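Rorkero Help Desk — Ticket: microwave and fridge tripping the kitchen outlet
Status: Closed by customer
Product: Polel countertop microwave (white case, black door)
Location: rental apartment, Womurside

Opening message

Hi there! I'm hoping somebody can help me because I've been going around in circles with this microwave since the start of August and I'm ready to go back to heating soup on the stove. The short version: it runs fine for a little while, then everything on that side of the kitchen goes dead — microwave, fridge, the lot — and I have to go down the hall and flip the breaker. The long version is below, sorry, I tend to run on.

The microwave sits at one end of my table, right next to the fridge. I know a table isn't a counter, but my kitchen has almost no counter (it's the size of a bath mat) so the table is where everything happens. The table is solid and doesn't wobble. There is one double outlet on that wall, behind the fridge, and that's what I've got to work with.

What it does: I put in a bowl of something, set it for 3 minutes, the plate turns, the light is on, all normal. Somewhere past the halfway point there's a click from the hall and it all goes quiet. No smell, no smoke, no sparks. The buttons all work when the power comes back, and the clock goes back to blank like you'd expect.

What I've already tried, before you ask:

Pulled the plug, left it overnight, plugged it back in. Same.
Took the plate and the roller ring out, washed them, dried them, put them back. Same, but it looks nicer.
Wiped out the inside. There was some tomato sauce on the ceiling that I'd like to blame on the last tenant.
Ran it on half power. It did not trip! I did this twice and it was fine both times, but then a baked potato takes forever.

Reply from support

Thanks for all the detail. Please check whether the microwave and refrigerator share an extension cord or power strip, and let us know what rating is printed on it. Please also confirm how much space is left at the sides and back of the oven.

My answer

OK so this is a little embarrassing. Yes, there is a power strip. It's a Jacobs one that I've moved through two apartments, and I'd stopped seeing it. I pulled the fridge out to get at it (found a spoon and a surprising number of twist ties) and the label says 1,800 watts. The microwave and the fridge were both on it, and so was the kettle. The kettle says 3,000 watts on the bottom! I bought it on a trip and I've been using it with a travel adapter, very slowly, and now that I type that out I can hear how it sounds. It wasn't running when the power went out, or at least not every time, but I did like to start tea while lunch was heating.

As for space, the fridge was right up against the side of the microwave, and the back was pushed in as far as it would go. The manual wants a few inches of air on both sides and I was giving it none. The top was clear, at least. I used to keep bread up there and stopped when it went stale faster than I could eat it.

Reply from support

Please stop using the power strip and the kettle. Plug the microwave directly into the wall outlet and move it away from the refrigerator. Test with a bowl of water for 2 minutes at full power and report back.

My answer

Done, mostly. Microwave straight into the wall, fridge into the other half of the outlet, power strip in the trash, kettle retired. Moving the microwave took longer than I figured because first I had to move everything else. It's amazing what piles up at that end of a table — snacks, boxes, dishes that have been washed and haven't made it to the cupboard. I shoved it all down toward the other end, slid the microwave over, and then of course it all crept right back.

Test results, in order:

Bowl of water, 2 minutes, full power: fine. Hot water, power stayed on.
Same bowl, fresh water, 3 minutes, full power: fine.
Leftover rice, 2 minutes: fine, and very good with an egg on it.
Rice again while the fridge was humming: fine.

I was ready to write you a thank-you note. Then the next evening I ran it for a longer stretch and click, off it went. So it's better, a lot better, but it isn't cured.

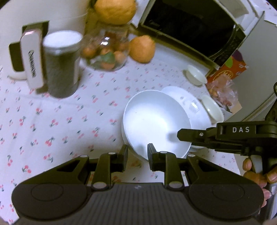
The other thing I noticed is that the wall plate around the outlet was warm when I put my hand on it after that last one. Not hot, but warmer than the wall. I don't remember it being warm before, but I also never had a reason to touch it, what with the fridge in front of it. Is that the microwave's fault or the outlet's?

Reply from support

A warm outlet plate should be looked at by an electrician. Please unplug the microwave and don't use that outlet until it has been checked. If you can safely try the microwave on a different circuit, that will help us rule out a fault in the oven.

My answer

I carried it into the living room (heavier than it looks, bend your knees) and ran it off the outlet by the window, which is on its own breaker. Full power, long stretch, bowl of water, then a second bowl right after. Not a flicker! I stood there watching a microwave next to the couch like it was the evening news.

So I called the landlord's office and they sent an electrician. The outlet had a loose wire at the back and some browning on the plastic, and he said the breaker was old and tired as well. He replaced both. He also told me to leave the big appliances off power strips for good, and I said yes, I'd heard.

The microwave is back on the table with a proper gap between it and the fridge, and I've made dinner in it every night since. Plate stays cool, breaker stays put. You can close this one. If anybody wants to add a line to the manual about checking behind the fridge first, I'd vote for it. And do you sell a spare roller ring for this model? Mine has a chip in it from when I dropped it in the sink.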